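About Flornden

Flornden reviews horror games. We also cover the novels, tabletop modules and comics they borrow from, when the borrowing is interesting enough to argue about. The site is run by two people, Elie Ghanem and Fouad Mahasneh, who met in the comments under a glowing review of a haunted-lighthouse game that neither of them could stand.

We started writing because we didn't believe what we were reading. Every new release was "terrifying." Every monster was "unforgettable," and we had forgotten most of them by the weekend. Either we were both broken, or the word "terrifying" had been rented out so often that it had stopped paying its way. We still aren't sure which, but we've published 452 reviews trying to find out, and the word appears in six of them.

What we cover

Mostly games you can finish in under 20 hours, played on ordinary hardware by adults with jobs. Psychological horror, survival horror, folk horror, the detective games that turn into horror games in the third act because somebody upstairs got nervous. We review old games alongside new ones, and we don't pretend that a game stops being worth discussing a month after launch.

We don't cover trailers. A trailer is an advertisement, and a paragraph about an advertisement is a longer advertisement. We don't cover rumors, leaks, hiring announcements or "what we know so far" – the answer is usually nothing. We tried a news section for one December and took it down before New Year's.

We're wary of early access. Fouad will play an unfinished game if the studio is charging money for it, on the theory that a price tag invites a review. Elie thinks this is unfair to small teams. You'll see both positions on the site, sometimes on the same page.

How we review

One of us plays the game to the end. If we don't get to the end, the review says so in the first paragraph and tells you where we stopped. The other one reads the draft and tries to knock holes in it. Drafts that fall over get rewritten or dropped.

We don't give scores. We used to, out of ten, and when we went back through the archive we found that we'd given a seven to nearly everything we couldn't make up our minds about. A seven was a shrug with a number on it. The old scores are still on the old reviews, since deleting them felt like cheating, but please don't quote them at us.

Each review answers the same few questions somewhere along the way. Was it frightening, and for how long? Does the story need the monster? Would it survive being played in daylight with the sound down? That last one sinks more games than you'd expect. A lot of what gets called atmosphere is a cello and a dark hallway.

We do try to be fair about fear. It's personal, and a scare that slides off one player will keep another one up all night. Elie is bothered by insects and doors. Fouad is bothered by being followed and by very little else. When we think a review has been tilted by something like that, we say it in the text so you can tilt it back. 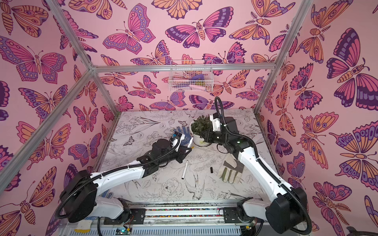

Who we are

Elie Ghanem writes about story, pacing and adaptations. Before Flornden he edited rulebooks for a board game publisher, where he learned that most players skip the lore and that most designers would rather not hear it. He distrusts prequels, audio logs and any diary that stays neatly written while its owner is being eaten. His long piece on Sultico, the drowned-village adventure with the two contradictory endings, is still the most read page on the site and the one that gets us the most angry mail.

Fouad Mahasneh writes about systems: stealth, inventory, save points, the arithmetic of how many bullets you're allowed to have. He spent years testing software for a shipping company and brings the same mood to horror games. He'll tell you that a monster is only as scary as its pathfinding, and he has spent whole evenings walking one in circles around a table to prove it. He liked Tanasarn a great deal, which surprised both of us.

Guest writers appear now and then. They're paid a flat 200 dollars per review, on acceptance, whether or not the piece ends up running. If you'd like to write for us, send a pitch with an opinion in it. "I'd love to explore the themes" is not an opinion.

Money

We get asked about this, and we think people should ask it of every site they read.

Flornden is paid for by its readers. At the moment there are 613 of them on the monthly plan, and that covers hosting, guest fees and the games. We buy what we review whenever there's something to buy. If a studio sends a code before release, we may use it so the review is ready on time, and the review says that we did. We don't take travel, merchandise or dinners. A publisher once sent a resin skull the size of a melon with a USB stick in its jaw. We mailed it back at our own expense and have regretted the postage ever since.

There are no ads and no store links. We looked into both. The store links paid more when a review was positive, for reasons you can work out, and we didn't trust ourselves to be above that. We don't think other critics are crooks for making a different choice. We do think a reader ought to know what the choice was.

What we get wrong

Plenty. We called Uda a lazy haunted-house game when it came out and left it at that. Over a year later Fouad replayed it with a different first choice and found an entire middle section that we'd missed. The original review is still up, with the second one stuck to the top of it. Some readers wanted us to apologize to the developers. We'd still argue that a game shouldn't hide its best hour behind a closet – but the hour is very good.

Factual corrections go at the bottom of the page with a note on what was changed. Changes of heart get a new article. We won't quietly edit a bad call into a good one, tempting as it is.

Comments and mail

Comments are open to everyone for two weeks after a review goes up, then to members only. Disagree as hard as you like about the game. Remarks about the person who enjoyed it get removed, and we don't enter into long discussions about the removal.

Studios are welcome to write to us. We'll fix a wrong name, a wrong platform or a wrong price the same day if we can. We won't look at a review again because the tone was disappointing, and we don't share drafts. Marketing agencies offering "authentic partnership opportunities" can save themselves the typing.

Letters from readers get answered slowly, usually by Elie, usually at greater length than anybody wanted.

This page was last revised on May 28, 2026.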